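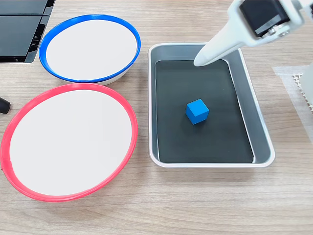 Progress report to the Skostero Fund, November 15, 2021
Dullholm Sorting Table Kits

Hello again from Andurby! Last time I wrote to you it was August and I had a long list of things to buy and not much else. I'm happy to say the list is mostly crossed off, and the first kits are out with families who have little ones learning to sort by color.

First the numbers, so you don't have to hunt for them. You funded 30 kits. As of this week 17 are packed and on loan, and the rest are waiting on parts (more on that in a minute). We have seven families on the waiting list, all of whom know they'll get one before the new year.

The kit itself has changed a bit since the proposal. I had written in a divided box with a lid, and I got one, and I didn't like it. The compartments were too narrow for a small hand and a grown-up hand to be in there together, and the lid kept ending up on the floor. So now the starting place is a plain metal tray with sloped sides, and the sorting places are two big round dishes, one with a blue rim and one with a red rim. The insides are pale and plain on purpose. I tried a patterned pair from the thrift store and the kids wanted to talk about the pattern (fair enough, it was a nice pattern).

The dark mat in the bottom of the tray was a late addition and I'm so pleased with it. A cube dropped on bare metal makes a racket, and one little guy put his hands over his ears and was done for the day. With the mat down it's just a soft thud. It also makes a blue cube really easy to find with your eyes, which I hadn't thought about when I bought it! Cutting the mats took me longer than I'd like to admit - the tray corners are rounded, so the mat corners need rounding too or they curl up the side.

We also settled on one cube at a time to begin with. The proposal had the whole set poured out at once, and that's still where we're heading, but for the first few sittings a single blue cube in the tray is plenty. The child picks it up, looks at both rims, and chooses. Then it goes back and they do it again. Some of them will do that far longer than I would.

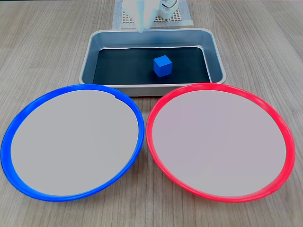 I've been asking everyone to use a bare tabletop if they can. A tablecloth slides around and takes the dishes with it. Ours is light wood and the rims stand out nicely on it, but any plain table does the job. Dishes close to the child, tray behind them, is the layout I put on the card. I had it the other way around on the first version of the card and the kids were leaning across the tray to reach the dishes and getting their sleeves in everything. New cards went out with the second batch.

Now the slow part. The trays come from Pîrvu, and the last order arrived short. They've been nice about it and the missing ones are supposed to ship at the end of the month, but that's why I'm not at the full count yet. Dishes and mats are all here, sitting in my hallway.

Money is fine. We're a little under on dishes and a little over on postage, and it about evens out. I kept 29 receipts in the blue folder and will scan them with the final report unless you want them sooner.

Coming up: finish packing once the trays land, get the remaining kits to the waiting list, and start calling the first families to ask how it's going. I'd also like to try a second color pair, maybe yellow and green, if I can find dishes the same size. I haven't had any luck yet - everything I find in green is a salad plate.

Is it okay if the leftover dish money goes toward that? Let me know either way and I'll hold off until I hear from you.

Thanks so much for all of this,
Dullholm Sorting Table Kits, Andurby

7 shares | 0 comments
Contact | © 2021 Dullholm Sorting Table Kits | Back to top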